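Netar Home Tasks Collection: Frequently Asked Questions

Last revised in February. Applies to all contributors, host sites and partner laboratories.

General

What is the Netar collection?

Netar is a set of recorded examples of ordinary household tasks, used to train robots that learn by imitation. Each example, called an episode, is one attempt at one task by one operator, saved from start to finish with the camera views and the arm's movements. The collection is maintained by Stetirow at its Skolldale site, with a second site at Ledesma.

How large is the collection?

The current release contains 2760 episodes across 13 task families. Episodes that fail review are kept in a separate archive and are not part of that total.

Who may contribute episodes?

Any operator who has completed the site induction and been signed off on the equipment. Experience in robotics is not required. Most operators reach a steady standard after a few sessions, and early sessions are stored as practice material unless a reviewer decides otherwise.

Recording episodes

How long is an episode?

The limit is 90 seconds. If the task is unfinished at that point, the operator should stop, mark the episode as incomplete and begin a new one. Please do not hurry the last part of a task to stay under the limit – hurried movements are copied by the learning system just as faithfully as careful ones.

Which camera views are saved?

Every episode needs 2 views: one from head height, which shows the furniture and its surroundings, and one from the wrist, which shows the area directly at the gripper. Both streams must share the same clock. An episode with a missing or frozen stream cannot be repaired afterward and should be discarded on the spot.

Why is so much of the wrist view filled by the gripper?

The wrist camera is mounted close to the gripper housing, so the housing takes up a large part of the picture and is usually out of focus. This is accepted. Reviewers check that the gripper tips can be made out against whatever is behind them. A pale surface helps with black tips, as on the cream fabric-like surface in the living room tasks. 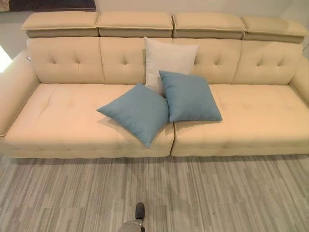
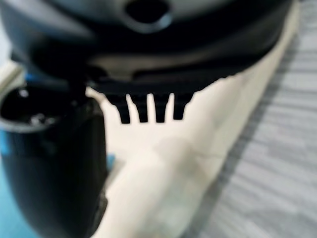

Preparing the room

Should the room be tidied before recording?

The room should be safe to work in, with walkways clear and cables secured. Beyond that, it should look like a room in use. Throw pillows may lean or overlap, and they should not be returned to the same arrangement before each episode. A system trained only on perfectly placed objects tends to fail when something has been moved by a hand's width.

Do the furniture and flooring matter?

Yes. Soft furniture is especially useful because seams, tufting and folds change how a surface appears from close range. Striped or patterned carpet is also welcome. Host sites are asked to list the main furniture and floor covering on the room sheet, using plain color names.

What about lighting?

Daylight, lamps and mixed light are all accepted. Bright patches near a window are acceptable if the object being handled remains visible in at least one view throughout. Blinds should not be adjusted during an episode.

May a person appear in the recording?

Shoes, trouser legs and hands are permitted at the edge of a view. Faces are not. Any episode in which a face can be recognized will be removed, including faces in mirrors or framed photographs.

Review and labeling

How is an episode labeled?

The operator writes one sentence stating the task, in everyday words, before recording begins. The result is entered afterward as complete, incomplete or failed. Labels should state the task that was attempted, even if something else happened.

Are failed attempts useful?

They are, provided they are marked correctly. A missed grasp followed by a second try is valuable, and the operator should carry on within the same episode. Dropped objects may be picked up by the robot but not by hand.

When are episodes reviewed?

Reviews take place each Thursday. Operators receive a list of accepted and returned episodes with a short note for each one returned. A returned episode may be relabeled once. If the fault is in the recording itself, it must be recorded again.

Can an episode be withdrawn?

Host sites may ask for any episode recorded on their premises to be withdrawn before the next release. Requests should go to the site coordinator at Skolldale or Ledesma and must include the episode number and the room sheet reference.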